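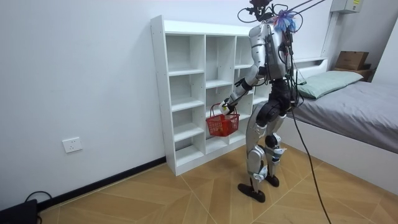

Notebook, Wednesday, March 2, 2022
Open day at Lastbridge, household robotics room

Writing this up the same evening while I can still read my scribbles. What a good day! I went mostly for the talks, then skipped two of them and spent the time in the little room at the end of the Halliday corridor, the one the Broltosach people have set up with a bed and a white cubby shelf. The humanoid gets a red shopping basket and a shelf with a few things in it, and that's the whole demo. I could have watched it till they locked the building.

Setup, as far as I noted it: legged machine, silver shells, black joints, cables going up overhead and another one trailing back over the floor. Room is tight. The gap between bed and shelf is narrow, and that's the part I liked best, because our own mock-up has so much floor that the base never has to be clever. I want to try ours with half the space before we change anything else.

They run it in sessions of 17 picks and then stop to look at the logs. Each visitor group got 4 tries to watch, and I tagged along with two groups (thanks to whoever let me do that).
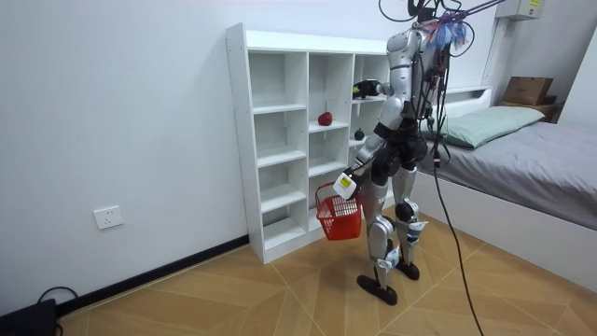
Reaching into the upper cubbies is where the arm has to work. The basket stays down by the knee on one side and the other arm goes up and in, so the two sides of the body are doing very different jobs and the legs have to put up with it. I asked how they keep the basket from swinging into the boards. Answer: slow down the carrying arm near the shelf, and don't try to hold it perfectly level. We've been fighting for level since February! Going to let it tilt and see what happens.

Other things I asked:

- Shelf boards all white, walls white too. Doesn't that bother the depth? Yes, a bit. They lean on the front edges of the boards and mostly ignore the back panel.
- How much practice data? 3000 picks so far, all in this one room. They want a second room before they brag about it.
- Changeover between sessions? 72 seconds is their best, and they're proud of it. Ours is a coffee break.
- Do they move the objects around? Every session. There's a paper list taped up outside the door and someone crosses things off in pen, which made me feel at home.

Also had a good long talk about two-handed holds. The Primside hand we have on loan is fine with a thin handle when it's alone, but the fingers get in each other's way as soon as we bring in the other one. Over there they just let the hands bunch up near the middle and plan around it. Simple, and I'm a little annoyed I didn't think of it.

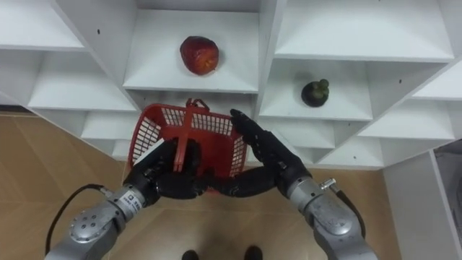
Both hands on the basket, apple and cactus still on the shelf.

To do, for whoever gets in first:
- push our shelf closer to the bed frame and tape the new position
- basket handle test with tilt allowed, both hands
- find a red basket with open sides, ours is solid and blocks the view in
- write to Broltosach about the pick lists, they offered to share the format
- ask if they'd come and see ours in return (after we tidy up)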